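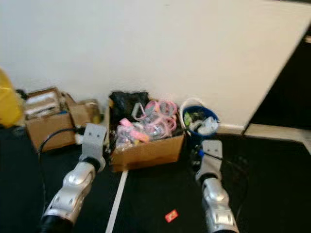 Two robot arms reach towards a row of containers set against a wall.

Dec 12, 2024
By Sastent staff
Last updated at 4.10pm
Reading time: 5 minutes

The arm moved while the operator's hand was still in the box. It came down and to one side, caught the hand against the cardboard and stayed there until a colleague hit the red button on the wall. The operator had a bruised hand and two days off. The company, Stivdale, stopped all sorting work at its Stetow unit the same afternoon.

The engineer in charge of the two-armed sorting rig agreed to talk to us about it on condition that we did not use a name. We met in the unit's break room, with a printed copy of the fault report on the table.

"The first thing I'd say is that the operator did what they'd been told to do," the engineer said. "They paused it, they waited for it to stop, and they reached in. That was our written procedure. The procedure was wrong."

The rig picks mixed goods out of boxes and buckets, a lot of it small plastic items in clear wrapping. Wrapping of that sort is hard going for a robot. It shines, it crumples, and one packet clings to the next. When a gripper comes up with three things or with nothing, the software, which Stivdale calls Ayele, tries again from a slightly different angle.

Retries were common enough that people had stopped noticing them. In the week of the accident, in June, the log shows 2,519 picks attempted and 452 of them repeated at least once.

"If it failed four times on the same item it would ask for help," the engineer said. "Somebody would pause it from the tablet, go over, pull the item loose or give the box a shake, step back and press resume. It happened several times a shift. You'd do it half thinking about your lunch."

On the day, the left arm had asked for help with a bundle stuck low down in a cardboard box. The operator pressed pause and both arms stopped. A few seconds later, with a hand in the box, the left arm set off again.

It took the team nine days to find out why. The pause on the tablet did not cut power to the motors. It told the software to hold, and the software passed that on to each arm. While the arms were being held, the left one lost its connection to the gripper for 690 milliseconds. When the connection came back, the arm's controller ran its start-up checks, found an unfinished move in its queue and finished it. The hold had not been saved anywhere that the controller looked.

"So you had one part of the system that thought it was paused and another part that had forgotten," the engineer said. "The tablet said 'paused' the whole time. It still said 'paused' when we took the photos for the report."

The lost connection was traced to a plug at the wrist. The cable that served it ran loose down to the base of the arm and took a small tug each time the arm reached across to the far side. Over some months the plug had worked itself slightly out of its socket. Short dropouts were there in the log going back to spring, most of them too brief to set anything off.

Was anyone reading the log?

"We were reading it for picks," the engineer said. "How many, how fast, how many missed. There was a column for connection errors and I can't tell you that anyone opened it. I didn't."

I asked whether the arm should have been able to hurt anyone at all, given that arms of this size are often sold as safe to work beside. The engineer moved the report across and pointed to a paragraph near the end.

"There is a force limit, and it worked. It's why we're talking about a bruise. But the limit is there to stop the arm pushing harder. It doesn't make the arm let go. It pushed up to the limit and then it sat at the limit, with a hand under it. The operator couldn't reach the button from there. I think about that part more than the software."

The button was on the wall by the door. It had been put there so that somebody coming into the room could reach it.

Stivdale has since made several changes. Anyone going within reach of the arms now turns a key that cuts motor power, and takes the key with them. The tablet's pause is still there but has been renamed "hold", and a line under it says the arms are live. A controller that restarts for any reason now empties its queue and waits for a person. If an arm meets its force limit it backs off by a few centimetres. There is a stop button at each end of the row of containers, and the wrist plugs have been swapped for a type that locks.

The key has not been popular. Isolating and restarting takes around 2,000 seconds out of a long shift on a bad day, and the daily figures are down on what they were in May.

"People have asked me if we can go back to the tablet for quick jobs," the engineer said. "No. The quick jobs are the ones where you've got your hand in the box."

The operator has come back to the same room, at first on packing and later on the rig again. They declined to be interviewed but read this article before it was published and asked for one correction, to the number of days off.

A second unit using Ayele was told of the fault within 24 hours. It found two loose plugs. Its arms had never moved during a pause, as far as its own log goes, though that log is wiped every month and the engineer would like it kept for longer. A request to change it has gone in and is waiting for an answer.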